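3. Workcell build

The cell was put together in the shared workshop at Rulbridge over the month of March, evenings mostly. Budget was fixed early and we kept to it. Frame is aluminum extrusion, black brackets at the corners, pale panels on three sides to keep the background plain for the cameras. The top is wood. We tried a bare metal plate first and thin cards slid all over it, so that went.

Both arms bolt to the front rails through black base plates. Spacing between bases was set by trial – too close and the elbows collide, too far and the fingertips can't meet over the middle of the table. Final spacing is given in the Saria parts list. Cables run outside the links, with a slack loop at each base so the first joint can turn without pulling.
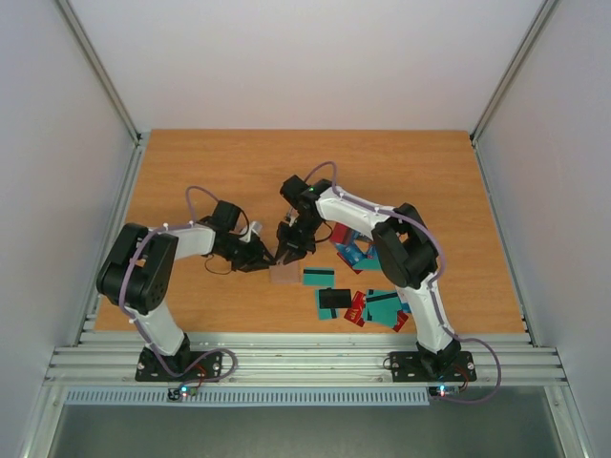

Figure 2. The two-arm cell with the card-handling items on the table.

Card sorting was picked as the first task becuase cards are thin, cheap and hard to lift off a flat surface. Items go down in loose overlapping piles, no fixed layout. We logged 104 trials with the Branetti controller, 12 of them thrown out after a slotted duct came loose and had to be refitted. A trial ends at 60 seconds, done or not.

Wiring took longer then the mechanical work. Two small boards, one per arm, mounted low at the front where they can be reached without leaning into the cell. Llanos firmware on both, stock settings apart from the current limit. Joint offsets were re-zeroed each evening before logging – see Section 4 for drift.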